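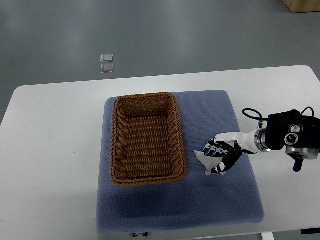
Bancada Otthorpe, junho, 15h

Continuação da arrumação da mesa branca. Almofada azul ao meio, cesto de vime por cima. O cesto novo (pedido à Sodgate) tem o rebordo mais grosso que o antigo, segura melhor a forma. Lado comprido virado para o fundo da mesa, deixar assim pra todos.

Notas soltas:
- a etiqueta da almofada fica para o lado de cá, senão trocamos a orientação outra vez
- a almofada foge quando se encosta à mesa. Fita por baixo? ver com a Ritchie
- limpar o tampo antes de fechar, anda com manchas

Peças esbranquiçadas: as de formas arredondadas custam mais a agarrar que as lisas, é preciso procurar o sítio. 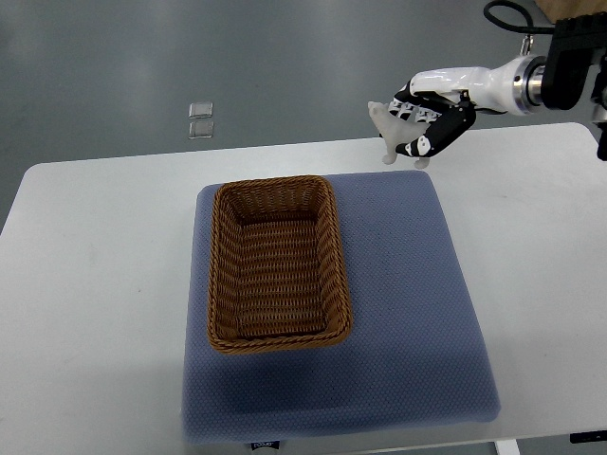 Peça translúcida, por cima da mesa, almofada azul.

Ordem para a próxima volta: primeiro as peças irregulares, depois as lisas. 7 voltas no total, 3 já feitas ontem. Largar baixo, dentro do cesto, nunca da borda.

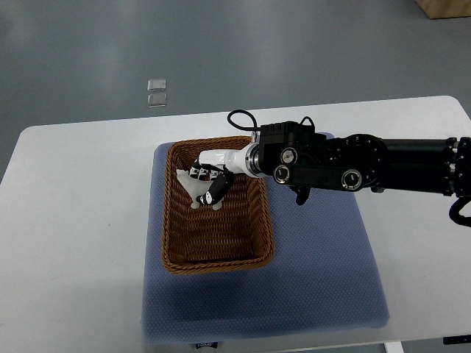
Se o cesto se deslocar a meio da volta, parar e repor, nao corrigir com a peça no ar. Falta pedir 300 etiquetas à Sinmont e passar isto a limpo.

Pesquisar neste caderno... Ir

Última atualização: junho, 18h40

Comentários (3)

bancada2: a fita da Ritchie deixa cola, usem antiderrapante

visitante: o cesto antigo ainda está por aí? fico com ele

bancada2: está na prateleira 6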